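Who Pays When the Doctor Says It's Free?

Kids in Rullasbridge have been hearing a big promise. The town says every child will get free checkups, starting in May.

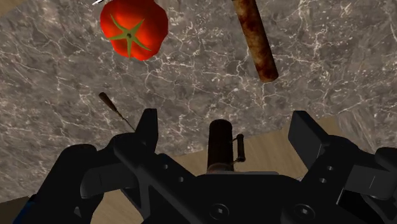
Guilan Lu wrote to the town paper that free is free, and that people should say thank you and stop picking at it.

Well, let's pick at it anyway. Asking where money comes from is a fair thing to do, even when you're a kid.

A doctor has to be paid. So does the nurse, and so does the company that sends the heat bill. If your family doesn't hand over any money at the desk, somebody else has already paid, or will pay later. Most of the time that somebody is a lot of people at once, and the money is called taxes.

Say one checkup costs 68 dollars. Say 234 kids get one. Multiply, and you get 15,912 dollars. The town has to find that money. It could raise taxes, spend less on roads, or borrow. The flyer says "free" nine times and doesn't pick one.

Does that make free checkups a bad idea? Not by itself. Lots of people are glad to pay a little so that a sick kid can see a doctor. Other people think families should choose and pay for their own. Grown-ups have argued over this for a very long time.

But watch out for leaders who only tell you the nice half. In Mondgate, the mayor's speech on health care was 1,506 words long – and the word "cost" wasn't in it.

Next time you hear "free," try asking: who gets the bill?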